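Filed under: Domestic Matters, Small Purchases | 2024-06-19

I have become a person with opinions about placemats. I didn't plan for it. Ten years ago I ate most of my dinners over the sink, and I was fine, and my shirts were mostly fine too.

Then we moved to Drovuvthorpe and bought the table. It's a light timber one from a bloke called Urho Väisänen, who was downsizing and wanted it to go to people who would look after it. He said this three times while we were tying it to the roof. He also told us it had never once had a hot mug put on it, and looked at me in particular. It cost us $700, and for the first month I treated it like a sleeping baby. Tea was taken standing up.

Ruba put an end to that. Her position was that a table you can't use is a shelf, and we already had shelves. She ordered a set of woven placemats from Fakhoury, the homewares place next to the chemist, and declared the dining area open for business.

The mats are stripy, white and a sort of taupe. I call it brown. Ruba says it's taupe, and she was there when the colour was being discussed with the lady at the shop, so taupe it is. They have that mesh weave you get in cafes that have recently put their prices up. Spaghetti sauce comes off with a wet cloth if you get to it quickly. Beetroot is another story, and the mat concerned now lives at my end.

What the mats did, and I blame them entirely, was show up our plates. We had a heap of odds and ends from three share houses, including one with a cartoon wombat that I maintain was a wedding present. On bare wood they looked relaxed. On a striped placemat they looked like they'd turned up to the wrong function. So off we went to look at crockery, which is how I lost most of a Saturday-type outing in January, forty-degree heat, to a shop in Lidley where every plate was some kind of white.

I read reviews beforehand, I'm sorry to say. One plate had 378 of them. Omar Nimri, who has moved house more often than anyone I know, told me to buy whatever stacked and stop ringing him.

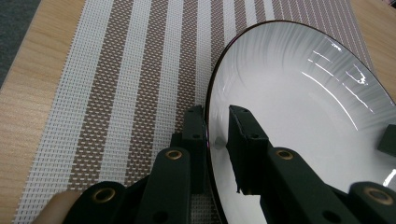 We ended up with white ones that have a thin brown line around the rim, glossy, with a faint swirly pattern pressed into the sides that you only notice while waiting for someone to finish a story. The brown line was the clincher. Ruba held one up against a placemat she had brought along in her handbag (she had brought a placemat in her handbag) and said, "There." I paid.

They do stack, Omar. They're also a bit wider than the old ones, so the cupboard door over the kettle now shuts only if the salad bowl goes somewhere else. It's on top of the fridge for the time being.

The wombat plate is still with us. I have toast off it when Ruba's at work, on the beetroot mat, down my end.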